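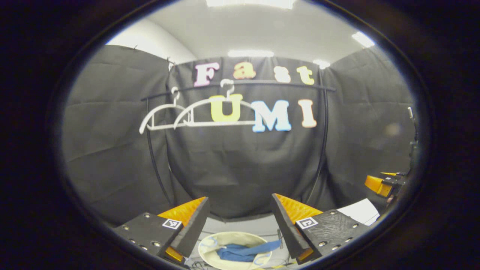

Chapter 4
Light in Enclosed Rooms

4.1 Why a room needs more than a lamp

When we enter a room without windows, our eyes need some time before we feel at ease. The amount of light is only one part of the matter. The walls, the ceiling and the floor send back a share of the light that falls on them, and this share decides how bright the room seems to us.

A white ceiling returns most of the light it receives. Black cloth returns very little. For this reason a hall with dark hangings can seem dim even when its lamps are strong.

The architect Agata Longo studied this question in the reading rooms of Sterkthorpe. In July she repainted one room and left its neighbour as it was. Both rooms had 40 lamps of the same type. The readers in the dark room asked for more lamps, while the readers in the pale room asked for 2 of them to be switched off.

In this chapter we first learn how to measure the light on a surface. Then we compare cloth, plaster and paint. Section 4.4 presents the theatre at Fontes, where Kipchumba Mrema had to light a stage without disturbing the public.

Before you continue, please answer in your notebook:
Which wall of your own room is the brightest at noon?
Does it remain the brightest in the evening?

Keep your answers. We will need them again in section 4.3.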